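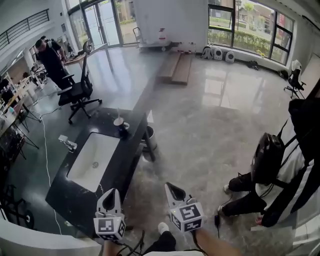

Studio notes, 1/9/22

Well, I finally finished the folding one! Those of you who have been reading since spring will remember me grumbling about a long concertina piece made from an old railway timetable, the one I kept putting back in the drawer. It has 34 folds, it stands up by itself (mostly), and I've decided to call it Cureck, after the station on the page where the spine first gave way. I never found out whether trains still stop there. Please don't tell me if you know.

The trouble all along was the paper. Timetable stock is thin and a bit greasy, and it soaks up paste in a way that makes it ripple like a lasagna noodle. I tried wheat paste, then a wheat and methylcellulose mix, then went back to plain wheat paste but brushed on so thin I could hardly see it. That last one did the trick, with the sheets left under boards overnight and the blotters changed twice. I spoiled eight sheets getting there, and they've gone into the scrap box, where they'll probably turn into something better than what I planned for them.

August was mostly spent on the show at Trollitz. If you haven't been, it's a small gallery above a hardware store, with a very steep staircase and the nicest afternoon light I've ever hung work in. I took four altered books and one wall piece, and the wall piece was the one people wanted to talk about. It's a dictionary with the pages cut into narrow strips and sewn back together out of order, so you get half a word here and the tail end of another one there. A little girl read it out loud to her dad from top to bottom, complete nonsense, very serious face. I could have listened all day.

Two pieces sold, and I'm keeping the smallest one, which I was secretly glad to bring home again.

I get asked a lot where the books come from, so here goes. I don't cut up anything rare, and I don't cut up anything somebody might still want to read. Most of mine come from the last hour of library sales, when they're practically pushing boxes into your car – outdated tax guides, encyclopedias missing a volume, software manuals as thick as a brick. The manuals are wonderful to carve, by the way. Good dense paper, square corners, and the glue holds.

Next up is a set called Leone, which so far is a stack of sketches and one very sticky test cover. I want to work with wax this time. I've only used it on flat paper before, and a book block is a different animal, so I'm starting with thin pamphlets and going up from there. If any of you have waxed a sewn spine without it cracking, write to me! I mean it, I'll take any advice going.

And a bit of housekeeping. The fall workshop is on again and it's the same as last year, a simple pamphlet stitch in the morning and cutting and folding after lunch. It costs $33 with all the paper and thread included. Bring a book you don't mind ruining, a sharp pencil and an apron if you're messy like me. I have spare knives and a couple of bone folders to lend out. Reply to this email if you'd like a place and I'll send you the address and the parking details.

The new issue of Dritetico should be back from the printer before then, with a few pages of mine in the middle – black ink only, folded by hand, slightly crooked. I'll have copies at the workshop, and I can mail you one if you can't make it.

Back to the wax!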